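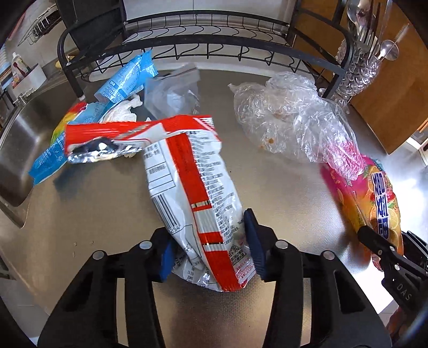 Vunino Countertop Sorting Bin, two-compartment version – review

The Vunino is a divided bin intended for light packaging waste: snack bags, candy wrappers, tissue, produce nets and similar items that take up volume and weigh almost nothing. It was used for 2 months on a kitchen counter, next to the place where groceries are unpacked. The unit was bought at full price through Tarawneh.

Construction

The body is a single molded shell with a removable center divider. The divider sits in a slot on each side and can be set in either of 2 positions, giving an even split or a larger left compartment. Empty weight on a kitchen scale is 1470 grams, which is heavy for the category and explains why the bin stays put when the lid is opened with one hand. The lid hinge has a friction stop and holds at any angle past halfway. No play had developed in the hinge by the end of the test.

Liners are the proprietary Plevo type, sold in rolls. Generic small bags fit but slip off the rear lip once the compartment is half full. A retaining clip on that side would fix this.

Performance with wrappers

Foil-lined snack bags are the worst case for any small bin. Folded over once at the top, a bag opens again on its own and pushes against whatever lies on it. The Vunino deals with this by means of a hinged press plate, operated by a lever at the front. One stroke flattens crumpled candy wrappers and tissue well. Snack bags recover part of their height in the minutes after pressing, and a second stroke is needed before the lid will close cleanly.

Clear plastic bags with food residue should be wiped first. Residue transfers to the underside of the press plate, and the plate does not come off without a screwdriver. In a product meant for kitchen waste this is a design fault.

Performance with fruit nets

Foam nets gave more trouble than expected. The open lattice catches on the lever pivot, and a net that has been stretched wide at one end tends to hang over the divider into the other compartment. Twisting the net around its middle before dropping it in prevents most of the snagging.

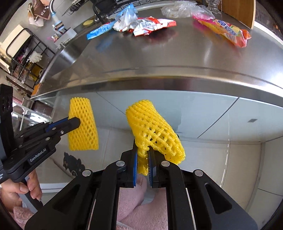 Essam Benkirane objects that foam nets should not go under a press plate at all: they spring back completely, so he nests them one inside another and keeps them in the second compartment with the divider set to the narrow side. I tried this for the last part of the test and it does work better, though it leaves less room for everything else.

Comparison

The Flelholm bin has no press plate and needs emptying more often, but all of its parts lift out for washing. For households that mostly discard nets and tissue, the Flelholm is adequate. The Vunino is the better choice where snack bags make up the bulk of the waste – provided the owner is willing to unscrew the plate for cleaning.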